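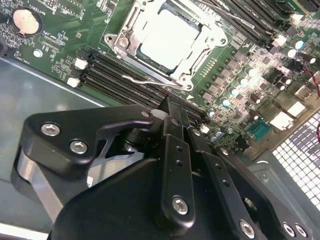
Pacita Sison asked that the memory be left alone until the coin cell has been checked, and that the reading be written down before anything is cleared. Her view is that the Grinham boards were blamed last March for faults that belonged to the battery. The point is accepted and the order of work has been changed to follow it.

10 November 2019
Bench log, server boards, Saludo workshop

Board received from Teodoro Magbanua with a note stating that it loses its clock and setup values when main power is removed, and that it does not always report all of its memory at start-up. The two complaints are to be treated as separate until shown otherwise.

Battery. The holder is the one marked BATTERY1, at the corner of the board. Measured at the bench: 2.3 volts. This is below what we accept for a cell of this type, which should read close to 3. Replacement cell requested from stores under the Asavon account. The old cell is to be bagged and labeled, not discarded, as Pacita wishes to keep a record of them.

Processor. Left in its socket. The lever and the retention frame are not to be opened for this job. If the memory fault remains after the battery is changed, the socket contacts will be inspected under the magnifier, and Bukola Oyelaran is to be present for that step.

Memory slots. There are slots on both sides of the socket, and the bank on the battery side is to be done first. Open the white latches fully before seating a module and confirm that they close by themselves under even pressure. Do not push them shut with a fingertip. Modules are to be tried one at a time in the same slot, then the slot changed, with each result entered on the sheet. Set aside 12 minutes per start-up, including the full memory test.

Handling. Wrist strap on, mat grounded. Boards are to be held by the edges.

Outstanding: stores to confirm delivery of the cell. Lovely Javier to find the earlier Grinham sheets, which may have been filed under Fatusus. Setup values to be photographed from the monitor before the old cell comes out.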